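Edham Family Play Library
Progress report to the Trareck Fund, period ending December

Prepared by Gertraud Lanz

1. Blocks and sorting

The building block sets are in use. We spent $444 of the $800 equipment line on blocks, baseplates and storage bins. The rest is held for replacements and for a second shelf unit, which Hoi-yan Lu is pricing.

Sorting by color was slower than planned. The sets came to us mixed, and pieces joined together have to be pulled apart before they go into a bin. Green pieces are checked against the green baseplates, as some of the older ones do not grip well. Fung-ping Poon has rewritten the sorting sheet and it now fits on one page.

The pretend food and the metal bowls are kept at the back of the same table, so families can move from one activity to the other.

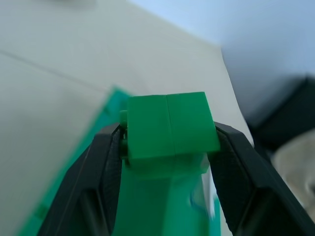
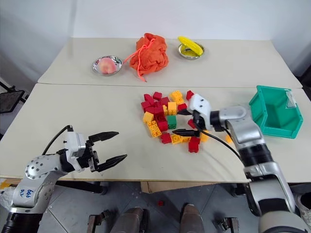

Block table: a green construction piece (first photo); red, yellow-orange and green blocks with the fruit bowls behind (second photo).

2. Lending

Lending of block sets has not started. We need 3 complete sets before we open it and have 2. Ho-yin Kuo has asked Hsueh for a price on drawstring bags large enough for a full set.

3. Next period

Finish the third set. Label the bins. Chun-yin Mak will take over the cleaning rota from me and will send you the revised budget sheet separately. We would like to carry the unspent equipment money forward and ask for your agreement to this in writing.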